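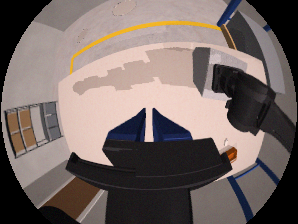
3. Set up the Rennie shelf dehumidifier

1. Unpack, stand it upright. Leave 6 hours before plugging in.
2. Slide the tank in till it clicks. No click – no power.
3. Keep 18 inches clear at the back.

Note: first run is 48 hours, door shut. Its normal for the fan to cycle. 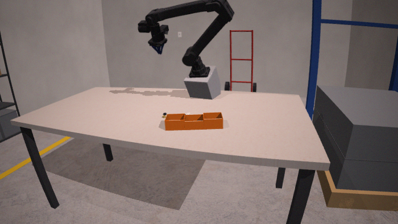 4. Emptying the tank

1. Switch off at the wall.
2. Pull tank strait out, tip in sink, refit.

CAUTION: don't tilt the unit with water in it. Filter wash – see section 6.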